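Stonewalling (relationships)

Stonewalling is the name for what happens when one partner shuts down in the middle of a disagreement and stops responding — no answers, no eye contact, sometimes a walk out of the room. I look after the relationships pages on this wiki, so you'll find a fair bit of me in this one.

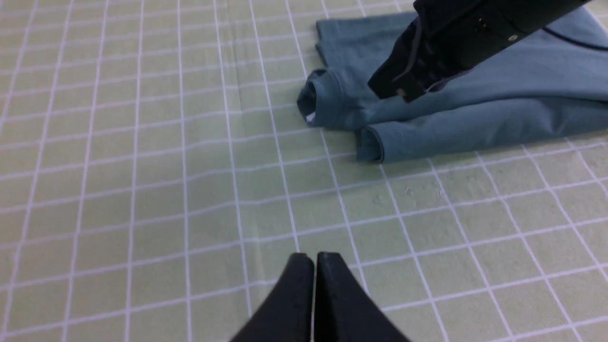
Meaning and use of the word

The word comes from plain old blocking and delaying, as when an official won't answer a question. Counsellors borrowed it for couples, and it stuck. Most of the ones I've talked to keep it for a habit, so one sulky evening after a row about the gas bill doesn't really count (I'd be in trouble if it did!).

It gets mixed up with the silent treatment all the time. The silent treatment is usually meant as a punishment and the person doing it knows full well what they're up to. Stonewalling is often closer to being swamped. The heart is racing, the words have gone, and going blank feels like the only way to get through the next few minutes.

What it looks like

Common signs are one-word replies, turning to a phone or the washing-up, changing the subject, and saying "I'm fine" in a voice that plainly isn't. The other partner tends to talk more and louder to get some sort of reaction, and then the quiet one goes quieter still. Round it goes. Counsellors sometimes call this pursuing and withdrawing, and couples can swap roles depending on the topic. I'm the pursuer about money and a complete clam about my mother.

The Ustalcombe survey

The Ustalcombe family advice centre put a questionnaire to 879 people living with a partner, and 501 of them said that they or their partner had gone silent during an argument in the past month. It's a local survey and people were filling it in from memory, so I wouldn't hang too much on it. Miłosz Makowska, who wrote it up, also pointed out that people were much quicker to tick the box for their partner than for themselves.

Taking a break

The usual advice is to stop the argument openly and say when you'll come back to it. "I can't think straight, can we pick this up at eight?" is a very different thing from a slammed door, even if the silence that follows sounds the same. Makowska's leaflet, still handed out at the Stoltdale branch, has 4 steps:

Say that you need to stop.
Name a time to start again.
Do something calming, and try not to rehearse your next speech.
Come back when you said you would, even if it's only to ask for longer.

The last one is where my own household falls down — we both fall asleep.

When it's something else

Silence used over days or weeks to frighten or control a partner is treated as emotional abuse, and the break-taking advice above isn't meant for it. Someone living with that is better off speaking to a domestic abuse service on their own than going to couples counselling. Staying quiet because it feels unsafe to speak isn't stonewalling either, and I've moved that material to its own page.

See also

Pursuing and withdrawing
Silent treatment
Emotional flooding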